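12 March 2019
Bench notebook, two-arm cell. Written by Nour Bitar

Left gripper closed without command, Omar's glove caught

No injury. I write this the same day, while I remember the order of things, and Hauwa will copy the main points into the safety log.

We were in the morning session with the mixed objects. Omar Ghanem was driving the arms, I was at the screen. In trial 29 the left gripper stopped answering. The arm itself was still good, all the joints held their place, but the gripper showed as lost in the Gilura panel and the fingers stayed half open. Omar pressed pause, waited for the yellow state and reached in to take the object away. I clicked "reconnect device" in the panel. I did not look at him first. The fingers closed and took the end of his glove, between the tip of the finger and the stitching. He pulled the hand out and the glove stayed there.

So the first mistake is mine and I put it here at the top. The second mistake is in the procedure, which permits reconnect in the yellow state. The third thing is the electrical fault that started all of it.

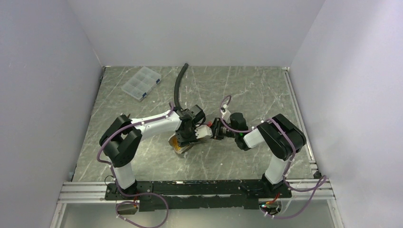
Pause in our cell does not remove power from the motors. It only stops new targets from being sent. We all know this, but after some weeks one begins to treat yellow as safe, and it is not. The emergency stop does remove power, and then the arms sink slowly, so people avoid it when something is standing under the wrist. I understand why, I have done the same.

What we checked, in order

Supply voltage at both arm bases. Same on both sides, no drop when the arms move.

Panel log. The left gripper was lost and found again 9 times before the stop. Each gap was very short, and the panel does not make a warning for short gaps. This I did not know. Dwynwen says the limit can be changed in the settings file.

Swap of the purple cable. We changed the left wrist cable for a new one from the drawer and held the old one for measuring. With the new cable the gripper ran until lunch with no gap.

Old cable on the meter. Good when straight. When I bend it close to the wrist plug, the reading jumps. The break must be inside, the outside looks normal to me and to Tia also.

Where the cable ties sit. On the left arm the last tie was pulled too tight and too near the plug, so the bending went all into one short piece. I remember that I put this tie myself in the Okoth rebuild. Now the slack is bigger and the last tie is one hand's width further back.

Grip test with the new cable. I took upright round things, as they show quickly if one finger arrives before the other. The white printed cylinder is my usual one: it has a pebbled surface and the pads hold it well also at low force. Limit at 70 per cent, held, turned the wrist slowly both ways, no gap in the log.

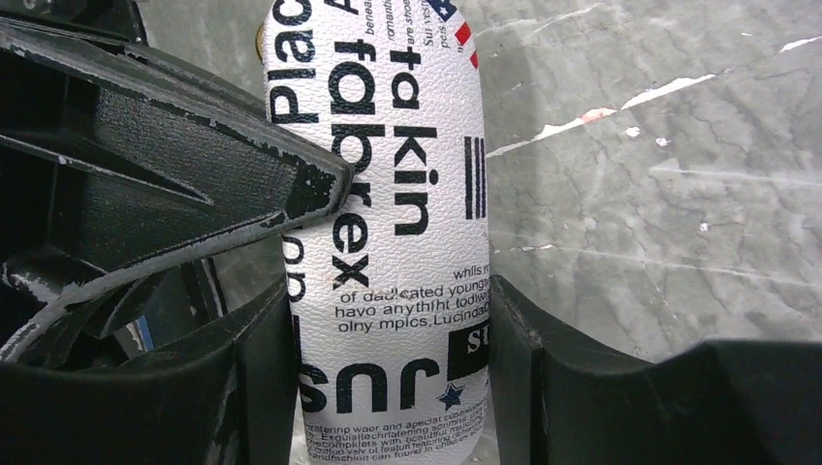

State of the fingers

Not the cause of today's fault, but I note it while I have the covers off. The black surface is chipped along the edges and the lighter material comes through. For picking it does not matter yet. For a hand it does, a chipped edge can hold a glove better than a smooth one. Tia Cropper wants to send for a new set from Ledville. I agree, but I would like them before April, when the students start.

After lunch we repeated the fault on purpose, with the old cable back in and no person inside the cell. I left the things on the table as they were, the flag wallet and the hand tools also, because I wanted the same reaches as in the morning. I moved the arm over the wallet, opened the fingers, and wiggled the cable with a long stick until the panel lost the gripper. Then reconnect. It closed every time, and fast.
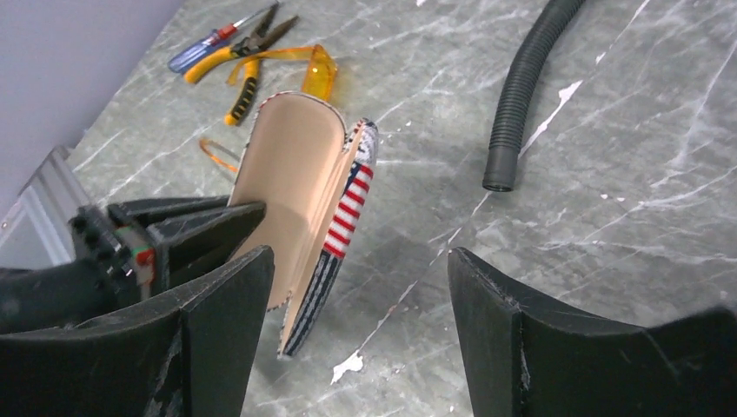
Why does the gripper move when it is only reconnected?

The panel keeps the last target it tried to send, and when the gripper comes back it sends this target again, at full speed. In the morning the last target was "close", because Omar was just going to pick. If the last target had been "open", we would have seen nothing strange and would maybe work with the bad cable for one more week.

Dwynwen Rees made a small change in the start script before she left. On reconnect, the panel now reads the real position of the fingers and takes this as the new target. I tested it two times with the wrist low over the marble, fingers wide open, the orange plastic strip lying between them. I broke the connection after a close command and connected again. The fingers did not move. Two times is not enough, and I will repeat it tomorrow with the arm in different poses, also on the right side.
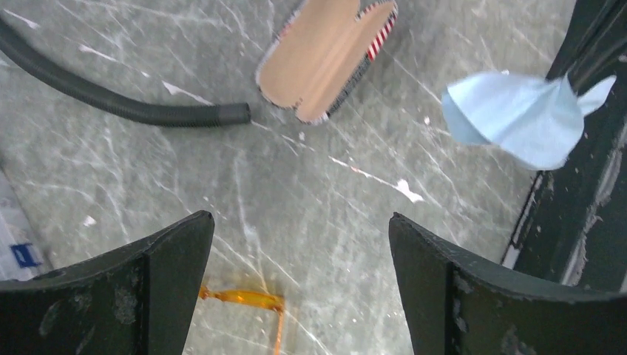
Rules from now on

Hands in the cell only after the emergency stop. Yellow is not enough, also for a quick thing.

If an object stands under the wrist, move the arm away first. If the arm cannot move, let it sink and accept that the object falls.

The person at the screen says "reconnecting" aloud and waits for an answer.

Tight gloves only. The Gastton gloves are too long at the fingertips for small hands, Omar is right about this.

Still open

Warning for short gaps in the panel: Dwynwen.
Right wrist cable, same bending test on the meter: me.
Old left cable is in the bag with a red knot, please do not put it back in the drawer.
Hauwa Ogundipe asks if we can fit a lamp that shows motor power and not the program state. I think yes. I must look which output is free.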